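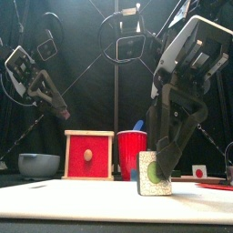

Selon Ajith Kartha, on apprend plus sur une soupe en la laissant tranquille dix minutes qu'en la goûtant dix fois. Il l'a dit un jeudi, dans la cuisine de l'école d'Esterstead, à des élèves qui ajoutaient du sel à chaque passage devant la casserole. La remarque a fait rire, puis elle est restée dans nos cahiers, et c'est avec elle que nous voulons commencer ce chapitre.

Chapitre 4
Les bouillons et les potages

4.1 Le liquide avant la recette

Un potage est d'abord de l'eau qui a pris quelque chose. Elle prend le goût des légumes, des os, des herbes, mais elle prend aussi de la matière : de l'amidon, de la gélatine, des petites fibres. L'élève qui débute pense surtout au goût. Le cuisinier qui a déjà quelques années de métier pense d'abord à la matière, parce que le goût se corrige encore à la fin du travail, tandis qu'un liquide trouble ou farineux se corrige mal.

Dans les trois chapitres précédents, nous avons étudié la coupe, la conservation et les matières grasses. On aura besoin ici des trois. Un oignon coupé gros donne un bouillon plus doux qu'un oignon haché, pour le même temps de cuisson. Il faut donc relire le tableau des coupes avant de faire les exercices de la section 4.5.

4.2 Frémir et bouillir

L'eau pure bout à 100 degrés au niveau de la mer. Beaucoup de livres demandent de cuire le bouillon « à petit feu », expression que chacun comprend à sa façon. Nous préférons deux mots, que nous garderons dans tout le manuel.

On dit que le liquide frémit quand des petites bulles montent sur le bord et que la surface bouge à peine. Dans nos casseroles d'atelier, le thermomètre indique alors entre 87 et 97 degrés, selon l'endroit où l'on place la sonde. On dit que le liquide bout quand les bulles sont grosses et arrivent partout à la fois.

La différence se voit dans le bol. Une ébullition forte casse la graisse en gouttes très fines, qui se mélangent au liquide et ne remontent plus. Le bouillon devient blanc. Pour certaines soupes c'est le but recherché, et nous en parlerons en 4.6. Pour un bouillon clair, c'est une faute, et le passage au tamis ne la répare pas.

4.3 L'écume

Pendant la première demi-heure, une mousse grise monte à la surface. Elle vient des protéines qui se solidifient avec la chaleur. On l'enlève avec une écumoire tenue presque à plat, sans remuer le fond. Il est utile de poser à côté de la casserole un récipient d'eau froide pour rincer l'écumoire entre deux passages.

On nous demande souvent s'il faut écumer un bouillon de légumes. La mousse y est moins abondante et moins désagréable. À l'atelier nous écumons une fois, au début, et ensuite nous laissons.

4.4 Deux habitudes de maison

Les livres donnent des règles, les maisons donnent des habitudes. À l'auberge Garitz, où plusieurs de nos élèves font leur stage en septembre, le bouillon de poule commence toujours à l'eau froide, et le sel n'entre qu'au moment du service. Le chef garde le bouillon de la veille et en verse une louche dans le nouveau. Chez Dedo, au contraire, on fait d'abord colorer les os au four, on sale légèrement dès le départ et on jette tout ce qui reste le soir.

Les deux bouillons sont bons. Celui de Garitz est plus rond, celui de Dedo a un goût de rôti qui convient bien aux lentilles mais qui couvre le cerfeuil. L'élève notera que le choix du sel dépend aussi de la suite : un bouillon que l'on va réduire de moitié ne peut pas être salé au début comme un bouillon que l'on sert tel quel.

La cantine Tan a une troisième manière, que nous avons seulement goûtée et pas vue faire. On y sert le bouillon de gingembre dans des bols chauffés, avec les garnitures à part, et le client les ajoute lui-même. L'attente au comptoir est de presque 21 minutes à midi, et les gens attendent.

4.5 Exercices préparatoires

Préparez deux bouillons de carotte et de poireau avec les mêmes poids. Faites frémir le premier, faites bouillir le second, pendant la même durée. Passez-les, laissez-les reposer, puis comparez la couleur, l'odeur et le dépôt. Écrivez vos observations avant d'en discuter avec votre voisin.

Reprenez ensuite le plus clair des deux et divisez-le en trois bols. Salez le premier à chaud, le deuxième à tiède, laissez le troisième sans sel. Goûtez les trois à la même température et gardez vos notes pour la section 4.6, où elles serviront de point de départ aux soupes liées.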